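Claltska, fil technique
Dépliage de tissu à deux bras : ce que donne la fusion de vues quand une caméra ne voit presque rien.

1/
Tâche : un carré de tissu orange sur nappe bleue, deux bras, pince parallèle à chaque poignet. Politique apprise par imitation, 200 démonstrations téléopérées. Le jeu de données s'appelle Pundby, l'encodeur visuel Fivton. Chaque vue sort sous forme d'un vecteur de dimension 768.

2/
La phase difficile est la tenue à deux pinces. Le tissu forme alors une bande étroite et chiffonnée, tenue en haut par une pince, en bas par l'autre. Depuis la tête, les coins ne se distinguent plus, et l'estimation de pose par contour ne donne rien d'exploitable.

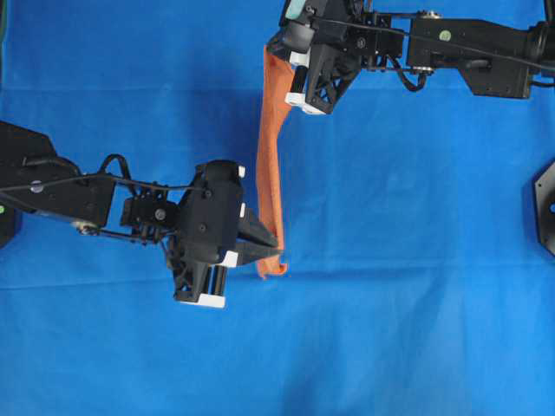

3/
D'où l'intérêt des vues de poignet. Tissu à plat, bord supérieur oblique, un coin visible légèrement relevé : c'est ce genre d'indice que l'encodeur doit conserver. Les doigts masquent une partie du bord gauche – l'occultation est structurelle, on ne la corrige pas en déplaçant la caméra de quelques millimètres.

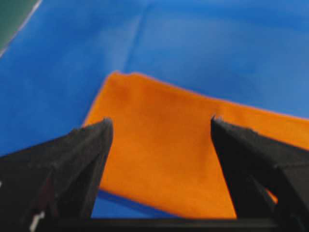 Vue de poignet, pointes des doigts juste au-dessus du tissu orange.

4/
Deuxième configuration : un doigt au-dessus du tissu, l'autre sur fond bleu, un coin entre les deux. Pour la sélection du point de prise, ces images sont les plus informatives du jeu. Le flou sur les doigts est conservé à l'entraînement, sans filtrage ni recadrage.

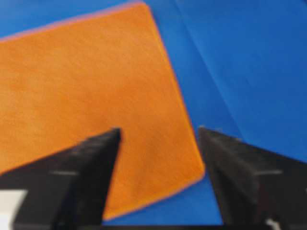

Vue de poignet, doigt droit hors du tissu, pinces écartées.

5/
Reste la caméra fixe. Une bonne part de ses images montre un fond gris-vert, un panneau bleu et un morceau de bras en haut. Pas de tissu. La concaténation naïve des vecteurs accorde à cette vue autant de dimensions qu'aux autres, et la politique apprend des corrélations avec la position du bras qui ne tiennent pas au test.

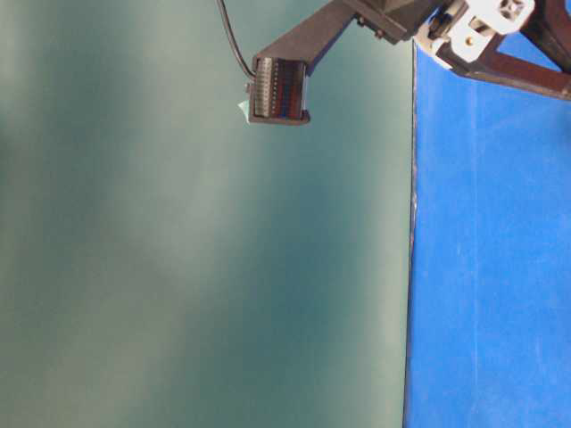
6/
Méthode retenue (module Ntuli) : un poids scalaire par vue et par pas de temps, prédit à partir des vecteurs eux-mêmes, puis somme pondérée. Pas de supervision sur les poids. Couche de pondération gelée pendant les 500 premiers pas, sinon elle s'effondre sur une seule vue.

7/
Résultat : le poids de la caméra fixe chute quand le tissu en est absent, celui des poignets monte à l'approche d'un coin. Pendant la tenue à deux pinces, la vue de tête reprend l'avantage – seul cas où elle domine nettement.

8/
Limites : 2 couleurs de tissu seulement dans Pundby, une seule nappe. Rien sur les tissus à motifs. Les plis de la nappe attirent parfois la pondération, point non résolu à ce stade. Prochaine série en août, avec un fond différent.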